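Rirside is hiring one court and security reporter for its English-language desk. The post is full-time, on staff, and open to applicants with at least three years of published reporting on criminal justice, policing or counterterrorism. Freelancers who want to pitch single stories should use the pitch form and not this notice.

## Background to the post

Rirside publishes daily news and weekly long reads on prosecutions, extradition, sanctions and organized crime. The English desk has 7 staff: four reporters, two editors and a data producer. The reporter will work to the security editor, Ravindran Sundaram, and will share a duty rota with the other reporters on the desk.

Much of the work starts with a filing. A prosecutor announces charges, a court unseals an indictment, or a ministry confirms that a person has been handed over to another country. The first statement is usually short and comes from one side. The reporter is expected to obtain the underlying document, establish which parts are allegation and which have been accepted by a court, contact the defense, and follow the case until it ends. Cases stay with the reporter who opened them, including those that close without a conviction.
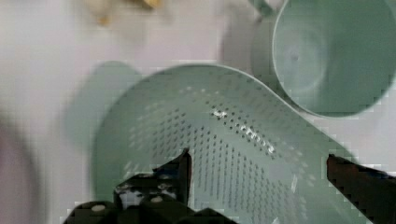 ## Duties

- Write two to four news stories per shift, most of them between 300 and 600 words.
- Write one long read of up to 2000 words every six weeks.
- Attend hearings in person where access is granted, and by video link where it is not.
- Maintain entries in Davumell, the desk's case tracker. Each entry holds the charges, the court, the next hearing, the name of defense counsel and the status of the plea.
- Request court records and keep a log of requests, fees and refusals.
- Check wire copy on security matters before it is published under the desk's name.
- Update or correct published stories when charges are dropped, reduced or replaced. The update must be made on the original page and logged in Davumell the same day.
- Take one early shift (5 a.m. start) and one late shift (ending at 11 p.m.) in each two-week rota.

The reporter does not write headlines, select pictures or post to the desk's social accounts. These are handled by the production team.

## Required

1. Three years of paid reporting work, with bylined stories on arrests, trials or intelligence matters.
2. Ability to read an indictment, a warrant and an appeal ruling without help, in English.
3. Working knowledge of contempt, defamation and reporting restrictions in at least one country.
4. Reading ability in a second language used in court documents. Spanish, Arabic, French and Indonesian are the most useful to the desk at present. Speaking ability is helpful but is not tested.
5. Safe handling of sources. Applicants must be able to explain how they store notes, how they separate devices, and when they would refuse to carry material across a border.
6. Right to work in the country where the applicant will be based. Rirside does not sponsor visas for this post.

## Useful but not required

- Experience with extradition hearings or mutual legal assistance requests.
- Basic spreadsheet skills, including joins between two tables.
- Hostile environment training completed in the last three years. Staff without a current certificate will be booked on a five-day course run by MacLeod, the desk's training contractor, before any field assignment.

## Place of work and conditions

The post may be based at the main office or at home, within three hours of the office's time zone. Home-based staff come in for one week each quarter, with travel and lodging paid.

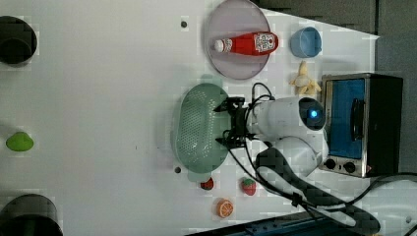 Equipment is supplied for either arrangement: a laptop, a second phone for source contact, an encrypted drive and a monitor. Personal devices may not be used for case material. Staff who leave return the equipment within ten working days, and the drives are wiped by the technical team with the editor present.

Annual leave is 28 days plus public holidays. Late shifts and weekend shifts are paid at a higher rate, which is set out in the staff agreement and will be sent to shortlisted applicants together with the salary band. There is a six-month trial period with a written review at the end of the third month.

Legal costs arising from published work are covered by Rirside, provided that the story went through the pre-publication check. Stories that name a person who has been accused but not charged always need this check. The reporter should allow for the added time when filing.

Field assignments are voluntary. A refusal is not recorded and has no effect on the trial review.

## How to apply

Applications are made through Flilter, the recruitment portal linked from the jobs page. Upload the following as separate files:

- A résumé of no more than two pages.
- Three published stories. At least one must report a case in which the accused denied the charges, and at least one must be a follow-up to an earlier story of your own.
- A note of up to 600 words on one of the three stories. State what documents you had, who you called, what you left out, and what you would correct now.
- The names of two referees. They will not be contacted before the interview stage.

Do not upload confidential documents, unpublished source material or court papers under seal. Any application containing these will be deleted without being read, and the applicant will be told.

The portal closes at noon, office time, on the last working day of December. Files received after that are not opened.

## Selection

All applications are read by two members of the desk. Shortlisted applicants will take a timed test of 100 minutes, done at home. The test has two parts: a news story written from a supplied charging document and a press statement that do not fully agree, and an edit of a short piece of wire copy. Notes made during the test should be handed in with it.

Applicants who pass the test will be invited to a single interview of one hour with Ravindran Sundaram and the desk's legal adviser, Suryani Rondonuwu. The interview covers the test, the note on past work and source protection. Applicants who need extra time or a different format for the test should say so in the portal under "Arrangements."

Questions about the duties or the rota can be sent to the security editor through the message box in the portal. Questions about pay, leave or contracts go to the staff office by the same route. Replies are sent within three working days.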